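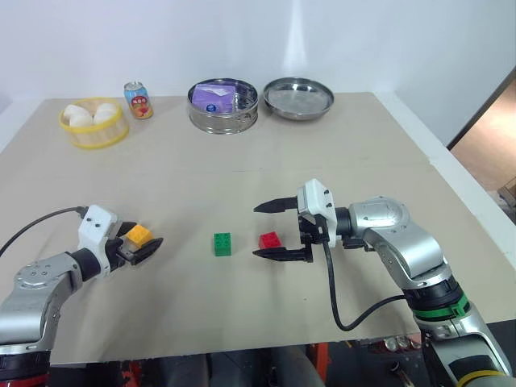 Re: [vimton-families] Old funeral home notices, what do we type and what do we skip?

Hi Hefin and all,

Sorry for the slow answer, I had your message open for two days and kept starting a reply and then going off to look something up (you know how that goes with old newspapers, you sit down for one name and get up an hour later knowing everything about a stranger's bowling league).

On Jun 19, 2022, Hefin Bevan wrote:

> I have now been through the first box of Samarakoon Funeral Home
> clippings and I have questions. A lot of these are the same death
> three times over: a short notice, then the full obituary, then a
> card of thanks from the family a few weeks later. Do we want one
> entry per person or one entry per clipping?
>
> Also, what is everyone doing with married women who only show up as
> "Mrs. Walter So-and-so"? I've been leaving the first name blank but
> it looks terrible in the spreadsheet.
>
> Last thing. Some of them say "formerly of Custside" and some say
> "born at Custside" and I'm not sure those are the same place as the
> Custside in our town list. Anybody know?
>
> Hefin

OK, taking these in order, more or less.

One entry per clipping, please! I know it makes the list longer. We tried it the other way with the Canura box and I spent most of April pulling merged entries apart again, and there are still a few I don't trust. The card of thanks is very often the only place you'll find the married daughters listed with their towns, and once it gets folded into the obituary entry you can't tell which clipping said what. The Canura index stands at 2,279 entries now and yes, plenty of those are the same people twice. I can live with that. If you want to tie them together, use the "see also" column and put the other clipping number in it.

For the Mrs. Walters, type exactly what's printed, so "Mrs. Walter" goes in the first name column, and then if the text gives her own name somewhere further down (sometimes it's in the survivors, "a sister of the late," that kind of thing) put that in the notes with square brackets. Please don't fill it in from the census or from what you happen to know, even when you're sure. I was sure about my own great-aunt and had her down as Walter's first wife for years. She was his second. My cousin has never let me forget it, and brought it up again at the last funeral we were both at, over the ham.

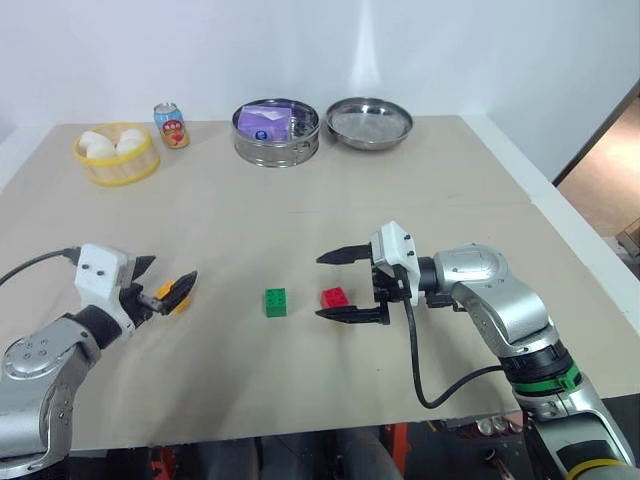 Steamed buns in the basket, with a drink can next along and the pot beyond it.

Now Custside. There are two of them and I'm afraid the clippings don't help much. One is the little crossroads north of Vimton that had the creamery, and the other is what people called the row of houses behind the old depot, inside the town limits. My grandmother always said "down Custside" for the depot one and "out at Custside" for the crossroads, so if the clipping says "out at" I'd go with the crossroads, but I wouldn't swear to it for anyone under a certain age! If there's a church mentioned, that usually settles it. Crossroads people were nearly all buried from the Methodist church. If there's no church and no "out at," just put Custside with a question mark and leave it.

A few odds and ends while I'm here:

The ages. Some of the clippings say "in her 36th year," meaning she was 35. Type it as printed and don't do the subtraction in the age column. Put it in the notes if you want.

Somebody asked me off list about pallbearers. Yes, type them all, even the honorary ones. I found my grandfather's brother that way, and he never got an obituary of his own that I could find anywhere.

Clippings with a date penciled on the back: use it, but mark it "penciled." Whoever did the Samarakoon scrapbooks had a lovely hand and wasn't very careful about years. I have one funeral that would've been held before the man died.

Hefin, if you'd like somebody to split the second box with, I can take 5 envelopes or so off you once I've finished the C's. I'd rather have the later ones if it's all the same to you, the print is bigger and my eyes aren't what they were. And would you check whether there's a Pruett in yours? There ought to be a brother and sister who died the same winter and I only have the brother.

Back to the C's. There are so many Coopers.

Jo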